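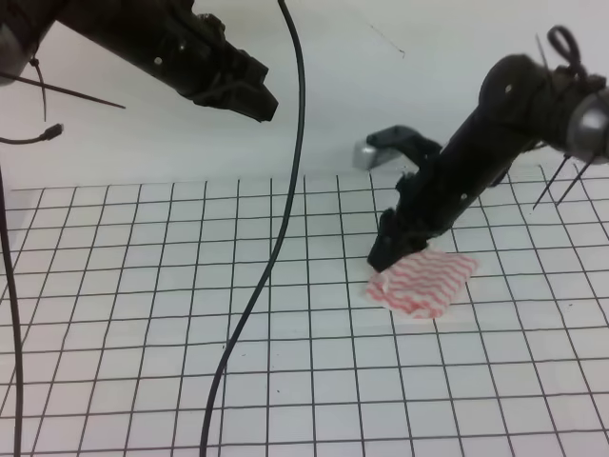

项目进展 / 开放日与现场演示

Voltell 双臂操作项目:致资助方的阶段报告
2022年1月4日,星期二

上一份报告结尾,我们写了一句“下一阶段将择机向外界展示成果”。写的时候觉得“择机”两个字很安全,没想到贵方回信第一句就问定在哪天。于是有了这次开放日。本报告主要交代开放日的准备、经过和后果,常规进度放在后半部分,经费说明在最后。

一、为什么选叠布

立项书里列了三类任务:插接、分拣、柔性物体。前两类我们做得比较像样,按理说应该拿去见人。但筹备会上大家一致认为,来宾看过太多机械臂把方块从左边搬到右边,再搬一次,茶歇之前人就走光了。布不一样。人人都叠过布,人人都觉得这事不难,所以看机器叠布的时候格外有耐心,也格外有意见。

演示用的是一小块粉白波纹的薄布,铺在画了黑色方格的白色台面上。选薄布有技术上的考虑:厚毛巾回弹大,叠好会自己拱起来;太滑的料子夹不住。花纹则是吵出来的。做视觉的同事要纯色,做宣传的同事说纯色拍出来像抹布。最后宣传赢了,视觉那边多花了一个星期调分割,至今在周会上还要提。

流程分四步:一臂压住布角,另一臂去取对角,对折,抹平。说起来不到十秒,做起来请参见第三节。

二、开放日之前

场地由合作方 Saliba 提供,条件是我们自己搬设备、自己搬走。两条臂的底座在运输后重新标定,原计划半天,实际用了两天。第一天查出来的问题是底座螺丝没有拧到位,第二天查出来的问题是第一天拧过了头。标定程序本身表现良好,一直在如实报告误差,只是我们前几次都不太愿意相信它。

线缆也值得一提。原方案里有一套像样的拖链,到货日期一推再推,最后我们用扎带先固定,多余的线顺着台面走。来宾里有一位做产线集成的先生盯着扎带看了很久,什么也没说,我们认为这已经是很重的批评了。拖链现已到货,安装列入下阶段计划第一项。

彩排安排在前一天晚上。彩排非常顺利,有经验的读者应该已经知道这意味着什么。

三、开放日当天

全天共安排17场演示,每场一次完整叠布,不剪辑,不重来。结果如下:

完整完成:10场
中途失败:7场

失败的几场里,最常见的是第一步压角没有压稳,另一臂一拉,整块布跟着走,干干净净地从压着的夹爪底下滑出去。观众对此反应热烈,有人鼓掌,我们没有纠正。其次是取角时夹到了两层,对折之后变成了一个无法归类的形状。还有一场,动作全部执行完毕,控制界面显示“任务成功”,而布还摊在原处。这一场我们计入失败,界面的意见保留。

成功的场次也不是场场好看。按我们自己的标准,两边错开在一格之内即算对齐。有位带孩子来的家长指出,按她家的标准这不算叠,算揉。这条意见已记录,评分标准暂不修改。

来宾提问集中在以下几个方面,照录如下,附我们当时的回答:

“它一天能叠多少?”现阶段不追求产量。
“为什么这么慢?”为了安全,也为了让各位看清楚。(前半句是真的。)
“能叠床单吗?”臂展不够。
“能叠袜子吗?”袜子需要先配对,那是另一个课题,欢迎资助。
“它知道自己叠坏了吗?”不太知道。见上文“任务成功”一条。

最后这个问题是全天最好的一个,也直接改变了我们后面的安排。

四、从演示中学到的

其一,压角的力度之前是固定值,在我们自己的实验室台面上够用。Saliba 提供的台面更滑,同样的力度就压不住。过去我们把这一类失败统统归为“布料差异”,现在看来对布不太公平。接下来压力要按台面现场校准,校准动作控制在开机流程之内。

其二,成败判断不能只看动作有没有走完。目前的判断逻辑检查的是轨迹,布本身的状态没有进入判断。我们准备加一步事后检查:两臂退开,重新看一眼台面,比较布的轮廓面积,面积没有变小就不许报成功。这个改动不难,难为情的是早该做。

其三,光线。现场顶灯又白又匀,比实验室好得多,视觉识别全天没有出过大错。我们在实验室为光照问题写了许多补偿代码,看完之后有同事建议直接换灯。报价正在询。

其四,讲解。准备好的讲解词是按每一场都成功写的,失败时讲解员只能沉默或者谈天气。下次会准备两个版本。

五、常规进度

数据采集:原定2000条双臂遥操作示范,已全部采完。复查中剔除了一部分操作员中途打喷嚏、接电话或明显在赌气的片段,缺口已补录。

软件:与 Ultik 控制器的接口已经稳定,开放日全天没有掉线。上一份报告里那个“偶发性停顿”找到了原因,是日志写得太勤,磁盘跟不上。关掉一半日志后问题消失,另一半日志看起来也没有人想念。

硬件:夹爪指尖换过一轮材料,夹取薄布时打滑减少,但磨损变快。Dreltine 答应提供另一种硬度的样品,收到后做对比。

插接与分拣两类任务按计划推进,没有意外,因此也没有什么好写的。

六、经费

开放日单列预算2000元,用于运输、茶歇和印刷。运输与茶歇没有超支。印刷方面,展板上把项目名称少印了一个字母,重印一次,费用由课题组自行承担,不计入贵方账目。旧展板背面是空白的,现在用来写周会待办。

七、下一阶段

拖链安装和走线整理最先做。随后是压角力度的现场校准,以及前面说的事后检查。三项完成后,在原场地用原来那块布重做一轮同样场次的演示,不请观众,结果单独成文报送。

7月的中期评审,我们仍打算现场演示叠布。贵方来信建议同时准备一段录像备用,我们接受这个建议。录像会注明拍了几遍。

附件:各场演示记录表、失败场次逐条说明、来宾意见原文(含关于“揉”的那一条)。

Voltell 课题组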